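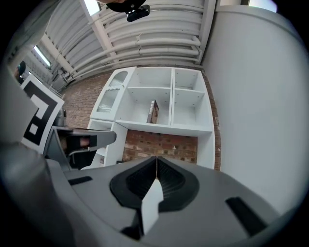 7. When the jaws stick shut

Sooner or later your Ellemar hand gripper is going to jam closed. Mine did it on day three, halfway through a shelf pick, and I made it worse by yanking on it. So please read this section before you pull on anything!

CAUTION: The jaws can snap open when the jam lets go. Keep your fingers out from between the pads, and never pry them apart with a screwdriver. I wrecked a set of pads that way and had to wait 17 days for new ones from Noonan.

1. Let go of the trigger and set the gripper down on something flat, jaws pointing away from you.

2. Switch it off and wait for the status light to go out. If you're working as a pair, have your partner put theirs down too (two people leaning over one stuck gripper is how knuckles get pinched).

3. Look along the seam where the two rubber pads meet. You're hunting for grit, a curled edge or a bit of tape.

4. Slide the plastic release card in from the tip and wiggle it gently – no twisting. Most jams give up right here.

5. Still stuck? Back the tension screw out one half turn, wait a few seconds, then try the card again.

6. Wipe both pads with a dry cloth, switch back on and run 7 empty open-and-close cycles.

Note: Fault code 114 after a restart means the gripper lost its closed position. Run the homing routine in Section 3 and it should clear. If it comes back, stop using that gripper and send it to the Mestau service desk, pads and all.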